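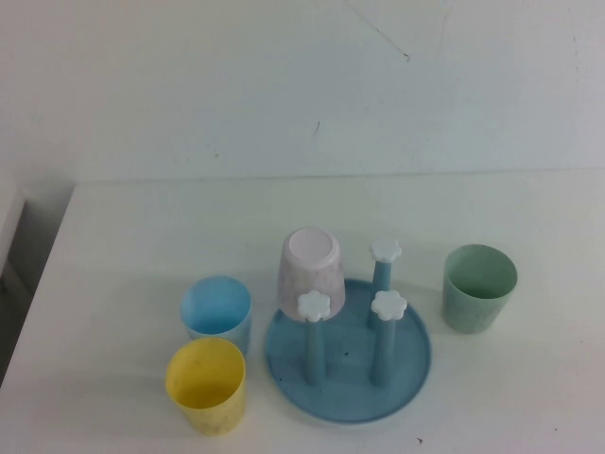
Journal > Household Studies > Small Objects > Article

Contents Abstract Methods Results Notes

March
Dwight Dhillon and Jade Sandhu

3. Cups and the places people give them

3.1 Why a peg rack?

Most work on kitchen drying has looked at plates, and we think cups deserve a turn! A cup can stand on its base or hang over a post, and each choice changes how much room is left for the next one. In the Testdale households, 312 cup placements were logged over the study period, and 264 of them ended on a rack of some kind. The rest went to the worktop, the windowsill or straight back into a hand that wanted tea.

Peg racks were the most varied group by far. The Druseck survey treats them all as one type, which hides a good deal. The shape at the top of the peg matters (a wide cap gives the eye something to aim at, and several of our participants said so without being asked), and so does the rim of the tray, which people used as a guide for how far out a cup might sit.

3.2 The full set

We were delighted with how much could be learned from plain plastic cups and one round tray. Colour turned out to be a lively topic. Penner argued that people match cup to rack where they can; we found a weaker habit, in which the matching cup was picked up early but could go on any peg. 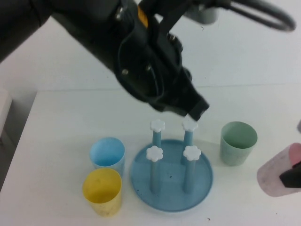
Figure 2. The blue rack with its flower-topped posts bare. Upright cups stand on both sides of it, and a translucent one lies on its side at the right.

A bare rack like the one in Figure 2 invites a different order of work from a part-filled one. With every post free, participants in the Lovisent sessions mostly began at the back and came forward, so that no cup had to be lifted over another. Once a post had been taken, the order loosened and we saw all sorts of lovely small detours. Of the 130 sessions that began with a bare rack, very few followed the same path twice.

Cups lying on their sides were coded separately from upright ones, as were cups already turned over. Agreement between the two coders on starting position was high, and the few disputed cases were settled by going through the notes together.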